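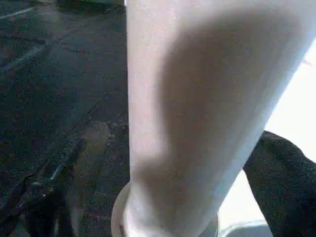
I bought the Lambrakis site safety pack with my own money, or at least with our depot's money, and I've now had it for the whole of January. It is a ring binder, a set of laminated cards and a log book, sold as everything a small outfit needs to run a mobile arm outdoors by the rules. It cost us £140. I would pay perhaps half that again, and only for the cards.

We run one arm on a wheeled base at the Herkcombe yard, and now and then at Milville, where the tarmac is worse. The work is dull: go up to a post or a bollard, take hold of something, let go of it, move on. Most safety writing assumes the arm is bolted to a clean floor behind a fence, so a pack that claimed to cover painted lines, cracks and passing vans sounded like what we wanted.

## The binder

Far too long. There are two chapters on fencing, which we can't put up across a yard people drive through, and one thin section on ground. That section says to work on "level, sound surfaces" and leaves it there. How wide a crack is too wide for the wheels? What do you do about patches and loose gravel? I read it twice looking for a figure. Our tarmac has seams all over it and I still had to make up our own rule, which is that someone walks the route first and sprays anything they don't like.

Painted markings get a page. It tells you to keep the arm's reach inside a marked bay, fine, but then says existing parking lines "may be used where suitable". I'd strike that out. Faded lines are a poor thing to hang a safety rule on, and drivers already have their own idea of what they mean. We put down cones.

There is also a good deal of name-dropping of standards without saying which clause is meant. If you have to answer to an insurer, you'll be buying the standards and reading them yourself anyway.

## The cards

Better. The one on stopping distance made us measure ours, with the load on, and we dropped the travel speed as a result. The one on light is short and useful: check the wrist camera against the brightest and darkest thing it will meet on the job, and do it again after lunch. White posts in low winter sun are a proper nuisance, bright down one side and grey across the middle, and before this we only ever checked in the morning.

The card for close work says hands off anything the arm is within reach of unless the stop is pressed in. Good rule, plainly put. It's now cable-tied to the base.

## The log book

Nine boxes per run, three of them asking the same thing in different words. By the second week people were ticking straight down the page. We went back to the Sturow pad, which has four boxes and a blank space, and the notes got longer.

## Worth it?

If you've never written a risk assessment for a moving robot, the binder will give you the headings. It won't give you the answers, and the front cover rather suggests it will. The phrase "fully compliant" appears there with no word on compliant with what. I wrote to ask and had a polite reply telling me to see the introduction, which doesn't say either.

The lamination on the stopping card has already split at one corner.

2 stars out of 5.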